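Guía de montaje y puesta en marcha — Reto de la ropa
Apartado 4: preparar la estación y grabar los primeros intentos

Si habéis llegado hasta aquí, ya tenéis los brazos atornillados y el programa Bitbridge instalado en el portátil del club. ¡Lo difícil ya está! Ahora toca la parte que a mí más me gusta, que es ponerlos a coger ropa. Os lo cuento tal como lo hago yo, con los tropiezos incluidos, porque en abril me tiré una tarde entera buscando un fallo que era un conector mal metido.

4.1 Antes de encender

1. Despejad el suelo delante de los dos brazos. Las mochilas, fuera (sí, la tuya también).
2. Poned la cesta en el suelo, centrada entre los brazos. Si queda muy pegada a uno, el otro llega forzado y el programa se queja.
3. Meted las camisetas sin doblar. Al principio yo las doblaba con mucho mimo y luego en la prueba nos las daban hechas un gurruño, así que no practicábamos lo que tocaba.
4. Repasad los cables de cada muñeca, de punta a punta, y empujad los conectores hasta notar el clic.

Precaución: con la corriente dada no metáis las manos en la cesta. Primero pausa, luego manos.
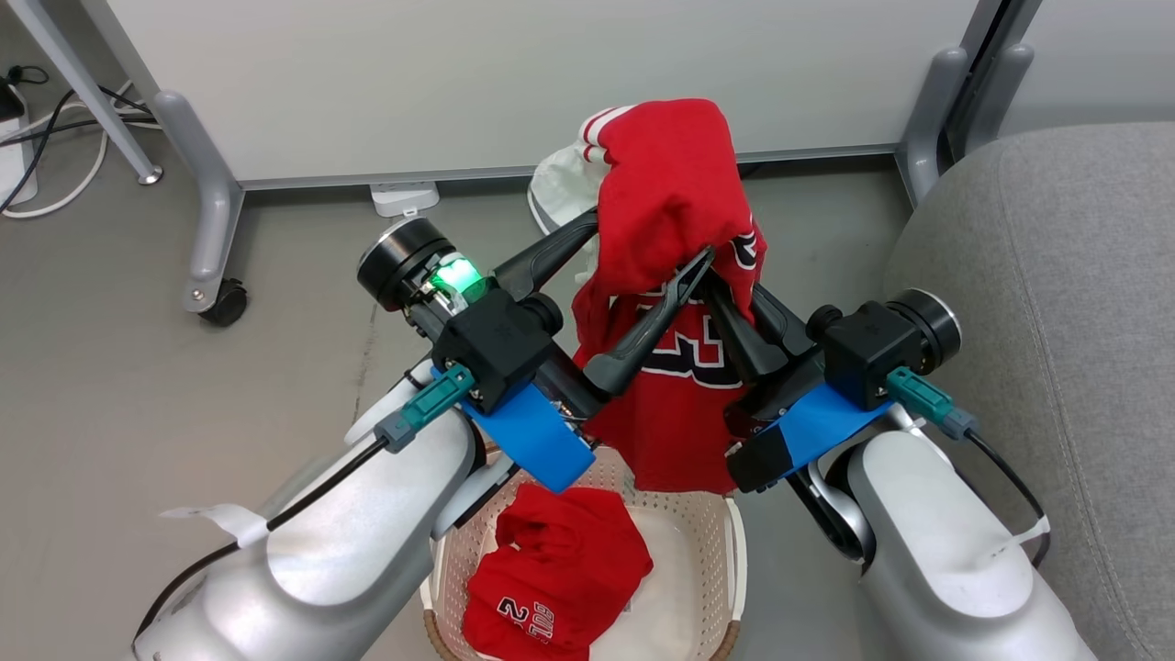

Figura 4.1. Las dos pinzas sujetan la camiseta roja sobre la cesta.

4.2 Comprobar las cámaras de las pinzas

5. Encended los brazos y esperad a que terminen de colocarse. Tardan un poquito, paciencia.
6. Abrid la pestaña de cámaras en Bitbridge y mirad las vistas una por una. Tienen que verse los dedos entrando desde abajo y hacia el centro. Si salen torcidos o solo se ve uno, aflojad el soporte, recolocadlo y volved a apretar.
7. Cerrad y abrid la pinza desde el programa, despacio, mirando la pantalla y no el brazo. Cuesta acostumbrarse, pero luego se agradece muchísimo.

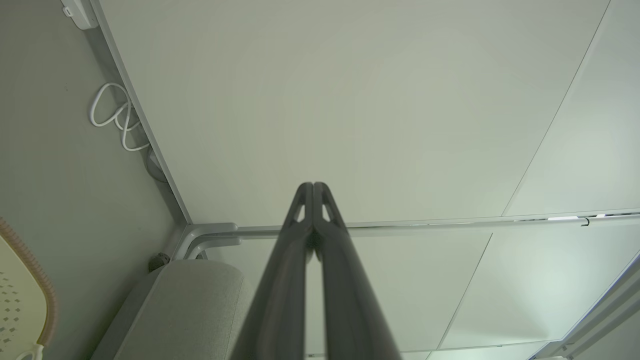 Figura 4.2. Vista desde una pinza, con los dos dedos casi tocándose en las puntas.

Nota: si la imagen sale muy blanca, bajad la exposición a 219 y guardad el perfil con vuestro nombre. Por favor, no piséis el perfil de Pirkow, que es el que llevamos a la competición y me costó lo mío dejarlo fino.

4.3 Primer agarre

8. Elegid la tarea «sacar prenda» y empezad con un solo brazo. El otro que espere con la pinza abierta, cerca pero sin estorbar.
9. Bajad hasta la tela y buscad un pliegue. Los hombros y las costuras van de maravilla; el centro liso, con el número estampado, a mí se me escapa casi siempre.
10. Cerrad la pinza y subid despacio. Si tiráis de golpe os lleváis la cesta detrás. 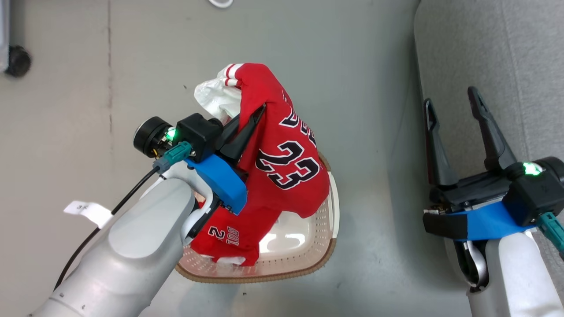
Cuando la prenda esté bien cogida, parad un momento antes de seguir. Yo cuento hasta 3 en voz alta (Yolanda Boateng se ríe de mí, pero sus agarres se caen más que los míos). Esa pausa ayuda luego a cortar la grabación por el sitio bueno, y de paso da tiempo a pensar por dónde va a entrar el segundo brazo.

11. Acercad el segundo brazo por su lado, sin cruzarlo por encima del primero si podéis evitarlo. Hay posturas en las que no queda otra; entonces, velocidad mínima.
12. Dejad la prenda donde pida la ficha del ejercicio y abrid la pinza del todo antes de retiraros — si la abrís a medias, la tela se engancha y vuelve con vosotros.

4.4 Guardar y repetir

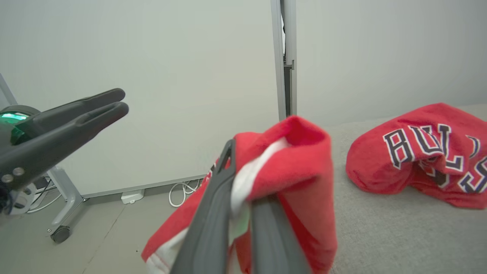 Club de Robótica Akbari · Equipo de manipulación

13. Pulsad «guardar intento» también cuando salga mal. Los malos los marcamos con una F y nos sirven igual.
14. Poned el número del intento y vuestras iniciales. El último de la carpeta común es el 374, así que seguid a partir de ahí.
15. Mezclad otra vez las prendas y vuelta al paso 8.

Nota: el error 99 quiere decir que una pinza ha dejado de responder. Pausad, revisad su conector y reiniciad solo ese brazo. Si vuelve a salir, apuntadlo en la hoja de incidencias y avisadme antes de desmontar nada, ¡que nos conocemos!

Para apagar, llevad los dos brazos a reposo, cerrad Bitbridge y después cortad la corriente, en ese orden. El ajuste de fuerza de la pinza va en el apartado 5.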